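# Chapter 7: Two Arms, One Table

If you've worked your way through the first six chapters, you now have one arm that goes where you send it, stops when you tell it to, and (on a good evening) picks up a wooden block without knocking over your coffee. Well done! Take a moment to enjoy it, tidy up your crimping tools, and clear off more table than you think you'll need, for in this chapter we're going to put a second arm across from the first and give the two of them a job to share.

The job is sorting toy donuts onto plates. We settled on donuts at the Koltport shared workshop after trying a great many other things, among them clothespins, bottle caps and a bag of walnuts that got eaten. A toy donut is kind to a beginner. It has a hole, so a finger can go in the middle, and it has a fat round edge, so two fingers can close on the outside. You can tell one from another by the icing, which will matter a good deal when we come to the color exercises in Section 7.4. It can also land upside down, and then your program has a nice little puzzle on its hands.

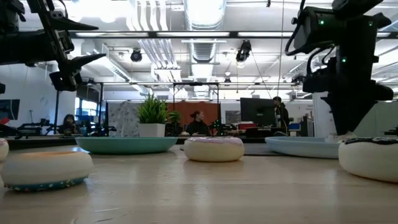 **Figure 7.1** The shared table at donut height, with an arm reaching in from each side.

Before you bolt anything down, get your eyes level with the tabletop and have a good look across it, the way you'd check a shelf you had just hung. From a standing position every gripper seems to have plenty of room. From down low you begin to notice how near the fingers come to the rim of a plate, and whether a cable is going to drag through the donuts on its way past. I do this every single time I set up, and I still find something to move.

## 7.1 Laying out the work area

The layout we'll use is called the Trindton layout, after the first kit we built it for, and it's about as plain as a layout can be. The arms face each other from opposite sides. Plates go in the middle where both arms can reach them, and loose pieces start out toward the near side. For your own build, mark a square 46 centimeters on a side in the center of the table with painter's tape and call that the common area. Either arm may enter it, but (for now) only one at a time.

Outside the tape, each arm has a strip of its own, 25 centimeters deep. Nothing belonging to the other arm should ever be placed there, and that includes your elbow. 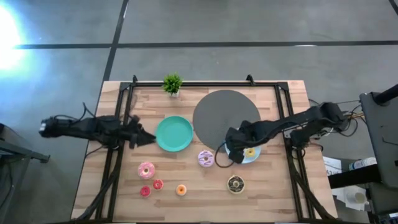 **Figure 7.2** Plates and mat between the two arms, with rails down both sides and along the far edge.

Rails are worth the trouble if you can manage them. You can build this whole chapter with two clamps and a stout table, and plenty of our readers have, but rails let you slide a base along an inch and tighten it again without starting your measurements over. Run the heavy cables outward, away from the common area, and leave a generous loop at every joint. A cable that looks comfortable with the arm folded may be stretched tight as a clothesline when the arm reaches for the far plate, so move each joint through its full travel by hand, with the power off, and watch the wire the whole way.

You'll want these things within reach:

- two finished arms from Chapter 6, each with its own power switch
- the Peltenero control board, or any board with two separate motor channels
- two shallow plates in different colors
- a handful of toy donuts with at least three colors of icing
- painter's tape, a tape measure and a soft pencil

## 7.2 Taking turns

Now we come to the part people look forward to. In the Uzor software, open a new project, add both arms, and set the speed limit to 35 percent for each. Please leave it there until the end of the chapter, however tempting the slider may be. Two arms moving toward one another close the distance much faster than one arm moving by itself, and your hand on the switch will be slower than you imagine.

Our first program has three positions for each arm: home, hover and grasp. Teach them one arm at a time, with the other parked. The grasp position is the fussy one, and a view from the wrist is a great help in getting it right.

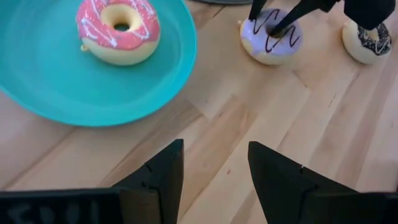
**Figure 7.3** Wrist view of the open near gripper, with the other arm's fingers at the lavender donut.

Take note of where a fingertip sits in relation to the hole. If you teach a grasp with one tip inside the ring and the other outside, the donut has to be in very nearly the same spot each time you run the program, so put a pencil mark on the table (lightly, if it's the kitchen table) and set the donut back on it before every run. A wider grasp around the outside forgives more sloppiness, though it needs more clear space on either side, and you may find the neighboring donut in the way.

**Try it yourself.** Teach the left arm to carry one donut from its pencil mark to the nearer plate and return home. Once that works five times running, teach the right arm the same task with the other plate. Keep them on separate programs for the moment. In Section 7.3 we'll join the two with a simple flag that tells each arm whether the common area is free.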